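3 Jul 2022

Up too early. Rain till ten and then that thick sort of heat, so the allotment was out, and I'd promised Shona I would get the beans tied in. Didn't. Did the kitchen drawer instead, found the spare shed key, put it somewhere safe, have already lost it again.

Phone call with Inese about September. She wants the whole week at Grorkow, I can do 3 nights at most if I'm to keep any leave for Christmas. She went quiet in the way she does. Then she said fine, and then we talked for an hour about her knee and it was nice again. Must ring the guest house tomorow. Must also find out if the bus still goes that far or if it's taxi from the station, which last time was daylight robbery.

Lunch was toast. Second lunch was also toast.

Soon-im came by at two with the big jar and a proper telling off. My last batch of kimchi went soft because I was mean with the salt and impatient with the soaking – she could tell from one bite, didn't even finish chewing. So we are starting again on Tuesday after work. Her rules: salt between the leaves, thick white ends get the most, turn them when I'd rather be sitting down. Ha-neul's mum does it differently and apparently we don't discuss that. I'm to buy the cabbages, she brings the chilli flakes as she doesn't trust mine. Wrote it all on the back of the gas bill, then needed the gas bill. 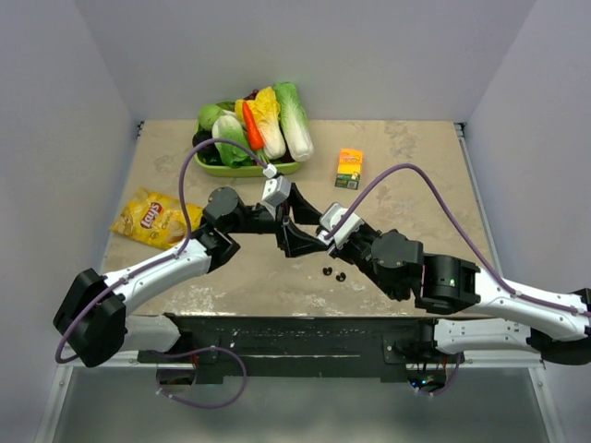
2 min read

Cabbage and carrot on the list then, plus ginger, spring onions, a pear if they have decent ones. And coarse salt, lots. Should probaly clear the bottom shelf of the fridge before Tuesday and not at midnight on Tuesday like last time.

Evening – walked up to the reservoir when it cooled off. Swifts very low. Met I-seul with the dog, who has had a haircut and looks ashamed of it. She's got the job at Turunen! Starts in a fortnight, up to 60 people on her floor, she's terrified. Told her she'd be fine. She will.

Beans still not tied. Bed.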